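Kegging a sour at home: do I really need a second set of everything?

Homebrew & Small Batch > Equipment > Cleaning and Contamination

hazyjane_not
Morning all. First kettle sour is done and sitting in the fermenter and I'm a bit in love with it. Passionfruit and a little bit of salt, came out properly tart. Now I want to keg it and my brew club mates have put the wind up me. One reckons I need separate kegs, separate lines, separate taps, the lot. Another reckons he's run sours and lagers through the same gear for years and never had a drama.

I've got two kegs, one Flinov tap and a kegerator that takes up half the laundry as it is. I'm not keen on spending another 500 bucks so my one sour can have its own plumbing. What do you lot do?

Sollthorpe_Brewer
If it's a kettle sour and you boiled it after souring, the lacto is dead. You're worrying over nothing. Clean it like any other beer and move on.

oldmatelager
Disagree with the above, sorry. Plenty of people think they've done a kettle sour and what they've really done is sour in the kettle, get impatient, warm it up a bit and call it a boil. Jane, did you take it to a full boil after? For how long?

Also fruit. Did you pasteurise the passionfruit, or was it off the vine? Fresh fruit brings its own passengers.

hazyjane_not
Full boil, 8 minutes, I watched it the whole time because I was terrified of a boilover on the new stovetop. Passionfruit was from Mum's vine, frozen in ice cube trays then thawed and tipped in. So... not pasteurised. Whoops?

oldmatelager
Boil's fine. The fruit is your question mark. Freezing doesn't kill wild yeast, it just slows it down. Keep the keg cold and drink it fresh and you'll be right. I'd still swap the line after. Beer line is cheap as chips.

Weidong Ren
I'll stick up for separate lines, but for a different reason: flavour. I ran a passionfruit sour through my good line once and then a Cirnum pilsner behind it, and for the whole keg I was drinking a pilsner that smelled like a fruit salad. No infection at all. Vinyl hangs on to aroma and no amount of line cleaner got it out. Seals do the same, so I keep a bag of spare o-rings and change them whenever I go from something fruity to something clean.

My rule at home is red for sour, blue for clean. Red tape on the keg posts and disconnects, blue on the rest, and the small parts get kept apart the same way.

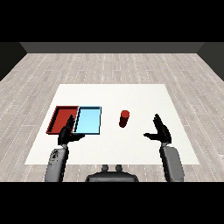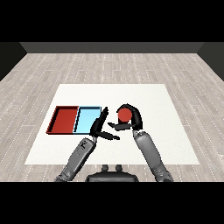 Red tray on the left, blue on the right, both times.

It sounds fussy, but when you're three pints in and changing a keg in the dark it's very handy to grab the right disconnect by colour.

Sollthorpe_Brewer
OK the flavour thing I'll give you. Root beer is the worst for it, I had to bin a whole set of seals after my daughter's birthday party. I still say the infection talk is overblown. We had 50 people through our last club open day and poured a kettle sour and a kolsch off the same gear, swapped over at lunch with a rinse and a run of sanitiser. Not one complaint about the kolsch.

oldmatelager
Fifty people at an open day would drink out of a gumboot.

Sollthorpe_Brewer
Fair.

zou_and_brew
Hi, long time lurker. Can I ask what everyone uses for the lines? I switched to the Zou push-fit stuff in July and swapping a line is now a two minute job, no hose clamps and no swearing. Makes this whole argument a bit less painful, I think. Just cut the ends square or it weeps.

Weidong Ren
Same here, push-fit all the way. I still use clamps on the gas side out of habit - no good reason for it.

hazyjane_not
Right, so here's where I've landed. One keg becomes the sour keg for now, new o-rings, its own length of line and its own disconnect. Same tap, because I'm not made of money, but I'll pull it apart and soak it in between. And red tape, because I've already got red tape in the shed.

Does anyone bother with a separate tap?

oldmatelager
Nah. Pull it apart, brush it, soak it, put it back. Brush the spout too, that's where the gunk lives.

Sollthorpe_Brewer
Agreed, for once. What carbonation are you going for? I like my sours spritzy but you'll want a longer line or you'll be pouring foam.

hazyjane_not
Hadn't even thought about that. Off to measure the hose, back tonight with more questions!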